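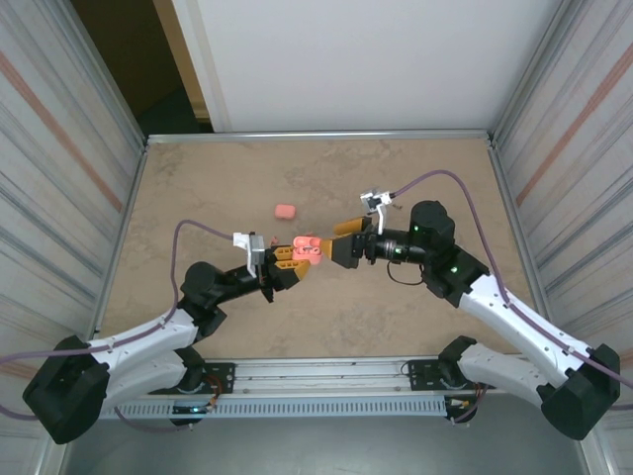

How a robot gets its examples

A robot arm does not know what a small case is, or how to pick one up. Somebody has to give it the knowledge in a form that a computer can use. One way is to write out every movement as an instruction. Another way is to collect examples and let a computer program find the pattern in them. This page is about the second way.

What is an example?

An example is a recording of one job, done from start to finish. At the Pudotholm workshop the job might be "pass the object from the left arm to the right arm". A person guides the arms through it. While the arms move, the computer stores two kinds of information.

The first kind is pictures. Cameras take them one after another, very quickly, in the same way that a film is made.

The second kind is numbers. Each arm has joints, as your own arm has a shoulder, an elbow and a wrist. A sensor in each joint measures its angle. Another number says how far open the gripper is. The gripper is the part at the end that holds things.

Every picture is stored with the numbers that belong to the same moment. If the times do not match, the example is thrown away.

Who moves the arms?

The person who does this is called an operator. Tolera Yilma is an operator at Pudotholm. He holds a pair of handles, and when he moves a handle, the arm copies it. When he squeezes, the gripper closes.

Operators work for 30 minutes and then rest. A tired operator makes jerky movements, and the program would learn those too.

Why are there cameras on the arms?

A camera fixed beside the table sees both arms at once. It shows where everything is. Its weakness is that an arm can get in the way and hide the object.

A camera near the gripper moves with the arm. It has a close view of whatever the fingers are reaching for, and it can also see the other arm when that arm comes near. Its weakness is that the view changes all the time. The program is given both kinds of picture.

Small things are harder than big ones. The case for a pair of earbuds has a smooth, rounded shape, and its surface can be shiny. Light bounces off it and makes a bright spot, which shifts when the case is turned. The program has to learn that the bright spot is not part of the case.

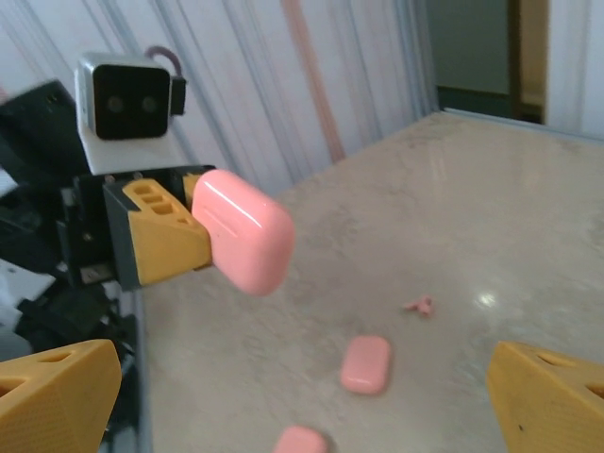

Why one example is too few

Suppose you had seen only one dog in your life, and it was brown. You might think that all dogs are brown. A learning program can make the same kind of mistake. If the case is in the same place in every recording, the program may learn to reach for that place, even when the case has been moved.

So the operator changes something between recordings. The case is turned round, or put nearer the edge, or laid beside another one.

Checking the examples

Tatiana Halás checks the recordings. She plays each one back and gives it a mark from 1 to 5. A recording marked 3 or more is kept. One with a lower mark is deleted.

A dropped object does not always mean a low mark. If the operator picks it up again neatly, the recording shows the program how to put a mistake right.

Words to know

Gripper: the part of a robot arm that holds things.
Joint: a place where the arm bends or turns.
Operator: a person who guides the robot.
Sensor: a device that measures something, such as an angle.
Training: the stage when a program looks for patterns in its examples.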